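Family Services > Sensory Room > Checklists

Sensory room safety check, with comments

Go through it before the first child comes in. Initial each line. A tick on its own tells us you own a pen.

1. Door closer: slow, quiet, no slam. OK. It slammed all through April and we lost two children to the parking lot side of the building, briefly.

2. Finger guards on both hinges. OK.

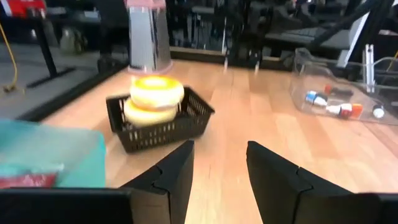 Hetcombe Early Support Team, Sensory Room Group

3. Ceiling lights: no flicker, no hum. NOT OK. The tube over the reading corner hums. Adults say they can't hear it. Every child on the spectrum who visits can, and one sings along in tune.

4. Weighted blankets: seams closed, tag readable, never over the face. OK, though the Meesuk blanket has a chewed corner. Retire it.

5. Chewable necklaces: breakaway clasp opens with a light pull. OK on all but the blue one, which would tow a car.
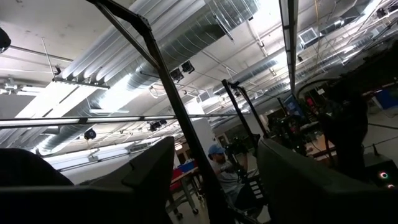
Hugo Iglesias asked whether the swing should be on this list at all, given that it has its own inspection. It should. The yearly inspection doesn't see what a nine-year-old does to a carabiner by Thursday.

6. Swing: bolts tight, mat underneath, load label showing. Label reads 176 pounds. Parents, please read the label.

7. Quiet tent: two ways out, neither blocked by a beanbag. One was blocked by a beanbag.
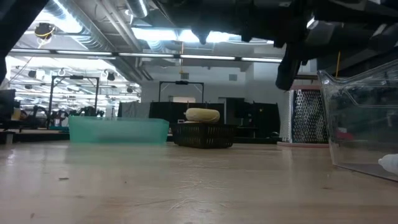

8. Visual schedule: pictures match what happens today. It still promised a trip to the pool. Fix this one first, whatever order the rest come in.

Signed: Folasade Adeleke, September 26, 2018

Comments (2)

Marcy: The hum is real. My son calls that corner "the bee."

T. Dole: Could we have the chewed blanket? It's his chewed corner.

Related
Packing a calm-down bag
Vilau Center: quiet hours
Haircuts without tears, mostly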